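Unit 4 – Planning and Budgeting for Automation Equipment
Course handout, revised July 9, 2022
Prepared by Dae-han Yook

Before you read

Please bring this handout to the tutorial together with your draft budget sheet. Last year many students came with only a price for the robot, and we lost half of the session on the missing rows. The sheet has 12 rows. Every row must have a number or the word "nil". An empty row will be returned to you.

4.1 The case

Our case for this unit is Pendiswood, a small maker of kitchen cupboard doors. They want one robot cell to move finished doors from a bench to a drying rack. Two suppliers have answered their request: Uder, who sells a complete cell, and Punanier, who sells only the arm and leaves the rest of the work to the buyer. The full letters from both are in your course folder. Read the Punanier letter two times, as the second page changes the meaning of the first.

The production target is 258 doors per shift. The owner would like to reach 333 by the second year. You should plan for the first figure and check what happens to your budget with the second one.

4.2 What belongs in the budget

The purchase price is the row everybody remembers. In a project of this size it is often less than half of the money. I ask you to keep the following costs in separate rows, even when the supplier puts them together in one line of the quote:

Arm and controller
Gripper or other tool, with one spare
Stand, bench and floor anchors
Guarding and safety check by an outside person
Electrical work and compressed air
Simulation licence and the labour hours to use it
Freight and unloading
Training for two operators
Spare parts for the first year
Production lost during installation
Yearly service
Reserve

For the reserve, students like to write a small number so the total looks better. Please don't do this. If you think a low reserve is correct, write one paragraph to defend it.

4.3 Simulation before the purchase order

Pendiswood has paid for a simulation model from Fahmy, who is independent from both suppliers. In the budget this is an early cost, and the owner was not happy to pay it before he had even chosen a robot. My opinion is that it is money well used. Moving a bench in the model costs one afternoon of labour. Moving it after the anchors are in the floor costs a contractor, new holes and a second safety check.

When you work with a rendered view, be careful what you take from it. It can help you to discuss a layout with people who don't read drawings. It does not give you a reach distance, and it does not tell you the light level in the real building. Those numbers you must take from the model data or from a site visit.
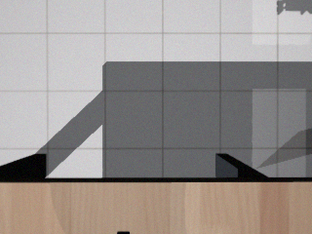

Figure 4.1. Simulated view: tiled surface with cast shadows, wooden surface along the bottom.

Look at how much of the tile is in shadow, and how hard some of the edges are. If a cell uses a vision system, such a difference between dark and bright areas is a question for the budget. Does the quote include lighting? Who pays if the vision system has to be adjusted at a different hour of the day? In the Uder letter lighting is included. In the Punanier letter I could not find the word at all, so you should treat it as a cost of the buyer and put it with the electrical work.

4.4 Time plan

Uder promises delivery in 16 weeks from the order. Punanier does not promise, they only "expect". In your plan these two words must be treated differently – a promise can have a penalty in the contract, an expectation can't.

Pendiswood closes for maintenance in September, and the owner wants to install the cell in this period. Work backwards from there and write the last possible date for the order. If your date has already passed, say so clearly in the report and propose another period. This is an acceptable answer and you will not lose marks for it.

4.5 To hand in

1. The budget sheet, one for each supplier, in the same format.
2. A one-page time plan.
3. A recommendation to the owner, in plain words, with your total in the first sentence.

Prices in the letters are without tax. Keep them so in the sheet and add the tax one time, at the bottom.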